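Stevura hand-held gripper set — README

Last touched June 2024. Maintained by Apinya Wongsuwan. Work in progress, sorry about the typos, will clean up when the Portela comparison is done.

What's in here

Recordings from trying out two finger pad setups on the Stevura hand-held gripper. Same gripper body, same table, same objects, different pads and two different camera mounts. Meant for us and for the Festonport people who asked for the raw data. If you are somebody else, fine, welcome, read the Known problems part first.

2323 clips total. 18 objects. 4 operators. Every clip is one pick, or one try at a pick. Failures are kept in. Please don't filter them out and then write to me that the success rate looks high.

Folder layout

clips/ — one folder per clip, video plus a pose file plus width.csv
pads/ — which pad set was on, by clip range
calib/ — camera calibration, one file per mount
splits/ — train and test lists
notes/ — my notes, unedited
tools/ — the scripts, see below

The width file is finger opening in millimeters, one row per video frame. First few rows are often junk, the encoder needs a moment to wake up. Drop them or don't, the loader has a flag (skip_head).

Pads

Set A: flat pads, bare plastic. The ones that shipped with the body.
Set B: same block, textured covering on the gripping face. Cut by hand so edges are not pretty.

Set B wins on anything smooth. Bottles, the soap dish, the phone case. On soft stuff the gap is smaller than I thought, plush compresses enough that even bare plastic gets a hold if you close far enough. Where A falls down is the slow lift, the object creeps out of the pads over a second or two. You see it nicely in the width file too, the opening shrinks while the operator is holding the trigger still.

B has its own trouble. Covering peels. Once a corner lifts, it catches on fabric and drags the object sideways before the pads even close. Check the pad condition column in pads/ before you draw conclusions from any B clip. Values are ok, lifting, torn. I did the labels by eye at the end of each session so they're per session, not per clip. A clip marked ok could have gone bad halfway through.

Swapping pads takes a small hex driver and some patience. The screws are short and they like to fall into things. Don't crank them, the threaded inserts in the plastic arms will spin if you do, and then you are reprinting an arm. Ask me how I know.

Camera mounts

Low mount: sits close behind the fingers, wide lens. Both pads in view nearly always. Far objects go soft.
High mount: Staneo bracket, further back, sees more table but the fingers cover the object in the last part of the approach.

I prefer low. For training, I mean. The high mount is nicer to watch. If you mix the two, tell the model which one it is, mixing blind made everything worse in our runs.

Calibration for the high mount was redone in February after the bracket got bumped. Clips before that use calib/high_old, clips after use calib/high_new. The loader picks the right one by clip number. If you wrote your own loader, check this!! Two people already got it wrong and one of them was me.

Objects

Kitchen and desk things mostly, plus a soft group: sponge, rolled sock, dish towel, plush toys. Full list in objects.txt. Nothing heavy, nothing with liquid in it. All on the same wood table. I know. One table is not a benchmark. Different surfaces are on the list.

Object pose at the start was not randomized in any serious way. Operator drops it, nudges it if it rolled off somewhere silly, goes. Soft toys end up on the back or the side more than standing, so grasps across the middle are over represented. Head grasps rare. If your policy goes for the belly every time, that's why.

How clips were recorded

Start open, a hand's width or so off the object. Approach, close, lift, hold, put down, open. Operators told to go at normal speed, which means four different speeds. Apinya W. is slow, op3 is very fast. Operator id is in the meta file.

A clip counts as success if the object is off the table through the hold and gets put down, not dropped. Drop during the put down = fail, label drop_late. Touched but never lifted = no_lift. Missed completely = miss. Anything I couldn't decide is unsure, there are 33 of those and they're left out of the splits.

Quick start

Install the requirements file, then
python tools/view.py --clip 100
plays one clip with the width curve under it. Space to pause.

python tools/check.py
runs over everything and complains about missing frames. It should complain about nothing. If it does, your download is broken, get it again.

tools/compare_pads.py makes the A/B table. Slow. It decodes video it doesn't need to, haven't fixed it. Go get coffee.

Known problems

— Timestamps between video and width can be off by a frame. Not constant. Sync script helps but doesn't cure it.
— Exposure hunts when a black finger fills a lot of the view. Pale objects blow out a bit when it recovers.
— op2 sessions have the pad set swaped in the old metadata. Fixed in pads/, not fixed in notes/. Trust pads/.
— Pose tracking drifts on bare table, not much for it to lock on to. Wood grain helps less than you would hope. Bad stretches flagged track_ok = 0.
— Left and right pads were not always replaced together, so a fresh right with a tired left is possible. The column only holds the worse of the two.
— Some clips have a sleeve in them.

Portela comparison

Same objects, Portela two-finger gripper on the arm, no human holding it. Not in this release. Early impression: Portela is stiffer, closes straighter, and is worse on plush — it squeezes right through to the stuffing and then the thing rolls out when the arm turns. The hand-held one has some give in the links and that seems to help. Could also be that a person is just better at this. Can't separate the two yet, need the hand-held fingers bolted on the arm and the same pads on both. Adapter plate is drawn, needs printing.

Also want to try a thicker softer pad, foam under the textured layer. If somebody at Festonport has offcuts please send.

Splits

Split is by object, so test objects never show up in train. There's a second split by operator in splits/by_op, less tested. Don't report numbers from a random split, neighboring clips are almost the same clip.

License and contact

Use it for research, say where it came from, don't resell it. Questions and bug reports to Apinya, put the clip number in the subject line or I will just write back asking for it.

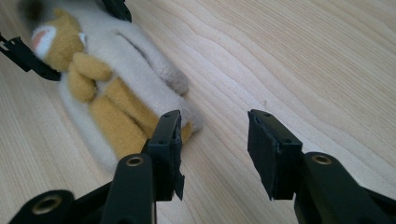
One more thing on pad wear. If you're adding your own sessions, write the condition down before you start as well as after, takes a minute, and I wish I'd done it from the first session. Template is in notes/session_blank.txt. Fill in operator, mount, pad set, left condition, right condition. Leave the rest blank if you're in a hurry.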